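Notes on Household Sorting in Lallbridge, One Year On

The municipality of Lallbridge introduced separate collection of household packaging last October. As a resident of the Skernesine district, and as a person who has written on this page about local services for some time, I wish to set down an account of the first year. The views given are my own and do not represent those of my employer or of the district council.

Under the former arrangement, all packaging was placed in a single bin and removed every 14 days. The new arrangement requires three containers: one for cans and plastic bottles, one for clean paper and card, and one for everything else. Households received a printed guide with their first delivery of bins. The guide was clear on glass and newspapers. It was less clear on items that combine materials, and most of the letters in the district bulletin have concerned these.

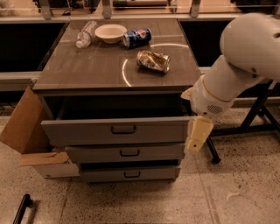
Paper tableware has been the chief source of disagreement. The guide states that paper and card are to be "clean and dry," and many residents understood this to include bowls and plates that had been wiped after use. The collection contractor, Mühlbauer, took the opposite position during the winter and left a number of bins behind with a yellow notice attached. My own bin received such a notice in its second month. I telephoned the office the same afternoon and was told that coated paper belongs with general waste, whether or not it has been used. The spring edition of the guide now says so on its second page.

A second question concerned the flattening of cans. Residents who had lived in other towns were used to crushing them in order to save room. The first guide advised against the practice, and the second permits it. Jana Kettler, who chairs our residents' association, wrote to the council for an explanation and received a reply of one paragraph. It stated that the sorting line had been adjusted and that crushed cans would be accepted from then on. Both forms may now be placed in the same container. 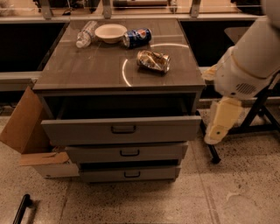
A plastic bottle, a paper bowl, a Pepsi can and a crushed can.

Plastic bottles are to be emptied and may be compressed. The instruction regarding caps has changed once. They were at first to be removed and put in the general bin, and they are now to be left on. I would ask any reader who still keeps the first guide on the kitchen wall to replace it. Copies of the current edition are available at the library desk and at the front counter of the Skernesine office until four in the afternoon.

The matter of cost deserves mention. The annual charge in our street was set at 129 per household, payable in two parts. A reduction is offered to households that share containers, and the association negotiated such an arrangement for the flats on the north side. The paperwork was slow. The council's online form, which runs on a system named Zadix, did not accept more than one address per container until the summer, and applications had to be made on paper and signed by every tenant.

The council has reported that 3,000 households are now served under the scheme. I have not seen figures for the quantity of material collected and have asked that they be included in the next bulletin. Residents are entitled to know what their effort has produced, especially those who carry their containers a considerable distance to the collection point at the bottom of the hill.
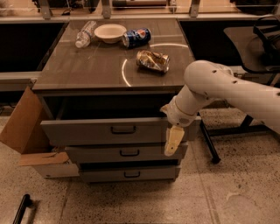
Bottles and cans share a container; coated paper bowls go with general waste.

Two items remain open. The first is the collection point itself, which is unlit and difficult to reach after dark in the winter months. The association has requested a lamp and has been informed that the request is under review. The second is the holiday schedule. Last winter one collection was moved forward without notice, and a good many bins in Skernesine stood full for almost a month. Mühlbauer has agreed to deliver a printed calendar to each address before the end of October. My street has not yet received its copy, and I will add a note to this page when it arrives.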